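Ticket 2172 - relay splits wrong / missing on scoreboard
Status: open, waiting on vendor
Opened by: Annick Pelletier
Assigned: Ka-ming Chung
Pool: Bernum Aquatic Center, competition pool
Timing software: Plasiris
Touchpads: Tovby, lanes 1-8

Original report
Mixed medley relay, heat 2, lane 6. Board showed the third leg split as the final time and stopped the clock for that lane. Swimmer still had a full leg to go. Other lanes fine. Referee went to the backup buttons and we got a result out, but coaches not happy and I had a line at the desk. Happened again in the final, same lane, this time second leg. Need this fixed before the December invitational.

Ka-ming 8:40 am
Looked at the log export from the final. Lane 6 has an extra touch right after the first exchange. Software counts it as a length, so everything after is one ahead. Not a scoreboard problem, board is just showing what it's fed.

Ka-ming 9:15 am
Swapped pad 6 with pad 3. Ran hand touches on both, both ends. Pad 6 in lane 3 is clean. Pad 3 in lane 6 gave a double on the second try. So its not the pad. Deck plate or cable, or the setting.

Annick 9:32 am
Can you check the setting first, I have age group practice in at 10 and can't close the lane.

Ka-ming 9:50 am
Checked. Pad lockout after a touch is set per lane (didn't know that). Lanes 1 to 5 and 7, 8 are on the meet default. Lane 6 is on 2 seconds, way under the rest. Somebody changed it at some point, no name in the log. Put it back to default and saved.

Ka-ming 10:05 am
Spoke too soon. Closed the meet file, opened it again, lane 6 is back on 2. Doesn't stick. Tried with a new blank meet, same thing. Tried as admin, same thing.

Svenja Moser 11:20 am
From the officials side - please don't run another relay session on this until it's been tested with real exchanges. Hand touches don't tell you much. In a relay you get the incoming touch and then the next swimmer's feet leaving the block, and in the backstroke leg they are hanging on the wall before the start. Also someone tell the timers to keep pressing the buttons at every exchange and not only the finish, half of them stopped last time when they saw the board had a number up.

Ka-ming 1:10 pm
Agree. Asked Rozália for four swimmers at end of practice, lane 6, plus lane 5 as control. 4x50, full starts off the block.

Ka-ming 5:45 pm
Test done, 9 relays swum (thank you Rozália's group, they were beat). Results:
- lockout at 2, old cable: 6 bad out of the first 6
- new cable, lockout still 2: two bad, one clean
- lane 5 clean every time
So cable makes it worse but the lockout is the real one. Even with a good cable some swimmers brush the pad twice on the turn-in and it goes through.

Workaround for now: open the meet file, set lane 6 by hand, do NOT close the file between sessions. If the laptop restarts, set it again. Printed this and taped it inside the lid.

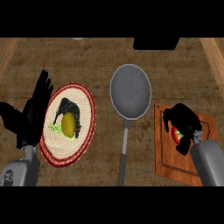
Rozália Somogyi wrote back that her relay swimmers lost real splits in heat 2 and she wants them corrected in the results, at least the backstroke lead-off since that one can count as an individual time. She asked who signs off on that, the desk or the referee.

Svenja 6:20 pm
Referee. Lead-off was before the extra touch so that time should be good as is. Legs two and three I can rebuild from the button times if Annick sends me the sheets. They'll be marked as backup times.

Annick 6:31 pm
Sheets scanned and sent. One is hard to read, sorry, got wet.

Ka-ming 6:50 pm
Called Sotelo, they do the support contract. Got Teófilo Cusi. He thinks the lane profile is stored on the deck unit and overwrites whatever the meet file says on load. Wants the config dump off the unit, sending tonite. If he's right it's a reset of the unit and reload of all eight lanes, needs the pool empty for an hour.

Annick 7:02 pm
Only empty hour is before 6 am swim. Tell me which day and I'll open up.

Ka-ming 7:10 pm
Dump sent. Leaving ticket open. Old cable is in the timing room with red tape on it, don't put it back in the bin with the spares.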